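How Does a Bottle Keep Your Drink Cold?

A page for curious people aged 7 to 11, by Giuliana Arango

Imagine a warm afternoon in May. You fill two things with cold water from the same tap, a metal drinks bottle and a plastic cup, and you leave them both on the table while you play outside. When you come back, the water in the cup is warm and boring. The water in the bottle is still lovely and cold!

The bottle has no plug and no batteries. It doesn't make any cold at all. So what is going on?

Heat likes to travel

First, we need to know something about heat. Heat always moves from a warmer place to a cooler place. It never stops trying. If you hold an ice cube, heat moves out of your hand and into the ice. Your hand feels cold because it is losing heat, and the ice melts because it is gaining it.

People often say "shut the door, you're letting the cold in!" A scientist would say you are letting the heat out. (Try this on your family. They may not thank you.)

When you pour cold water into a cup, heat from the room starts moving into the water straight away. It can travel in three ways.

Conduction is when heat passes through something by touch. A spoon in hot soup gets warm all the way up its handle because the heat is passed along from one tiny bit of metal to the next.

Convection is when heat is carried along by a moving liquid or gas. Warm air floats up, cooler air sinks down, and the heat goes for a ride.

Radiation is when heat travels as invisible waves. You can feel it on your face when the sun comes out, even though the sun is a very long way away.

A good drinks bottle has to slow down all three. That is a lot of work for something that lives in the bottom of your school bag.

The bottle inside the bottle

The clever part is hidden. Many insulated bottles are really two bottles, a smaller one tucked inside a bigger one. They are joined together at the neck and they hardly touch anywhere else. Between the two walls is a gap, and in the best bottles nearly all the air has been sucked out of that gap at the factory. A space with almost nothing in it is called a vacuum.

Conduction needs something to pass through and convection needs something that can move. In a vacuum there is hardly anything there to do either job, so the heat gets stuck.

What about radiation? It can cross a vacuum quite happily, which is how sunshine reaches us through space. But shiny surfaces bounce it back, a bit like a mirror bouncing light. The metal walls facing the gap are often kept shiny for exactly this reason.

Look at the neck

If you have a bottle like this at home, take off the lid and have a good look at the top. The ridges that wind round the neck are called a screw thread. They are one long slope wrapped round and round, and the lid has a matching slope inside it. When you twist, one slope slides along the other and the lid is pulled down tight. 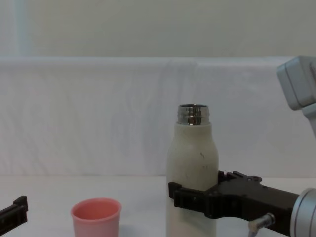
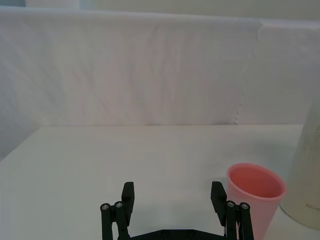
A pink cup and a tall off-white container on a white table.
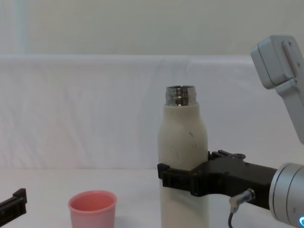

The neck is also the weak spot. It is the place where the inner wall and the outer wall meet, so a little heat can creep along the metal from one to the other. And if you leave the lid off, warm air can get right to the top of your drink. Putting the lid back on between sips makes a real difference.

Most lids have a soft rubbery ring inside as well. It squashes against the metal and fills up any tiny gaps — that is what stops the puddle in your bag.

It works for hot things too

My favourite question about these bottles came from a girl at a science club, who asked me, "How does it know if you want hot or cold?"

It doesn't know! The bottle only slows heat down, and it doesn't mind which way the heat is going. With cold water inside, heat is trying to get in. With hot soup inside, heat is trying to get out. It's the same gap doing the same job.

Try it yourself

You will need:
An insulated bottle with a lid
A plastic cup
A jug of cold water from the fridge
A kitchen thermometer
A pencil and paper
A grown-up to help you read the thermometer

1. Pour 400 millilitres of cold water into the bottle and 400 millilitres into the cup. If your cup is too small, use less, but put the same amount in each.
2. Measure the temperature of both and write it down.
3. Screw the lid on the bottle. Stand the bottle and the cup side by side, away from sunny windows.
4. Wait 50 minutes. Go and do something else!
5. Measure both again.

Which one changed more? Now do it again with the lid left off the bottle, and see whether your numbers are different. You could also wrap the cup in a woolly sock. Wool traps lots of little pockets of air, and trapped air is quite good at slowing heat down, though a vacuum is better.

Please don't use boiling water for this one. Cold water works just as well and you can drink it afterwards.

Words to remember

Insulator: something that slows heat down.
Vacuum: a space with almost nothing in it, not even air.
Screw thread: a ridge that winds round like a slide at the fair.
Temperature: how hot or cold something is.

Next time, Lizeth Arboleda finds out why bubbles are always round, even when you blow them through a square hole.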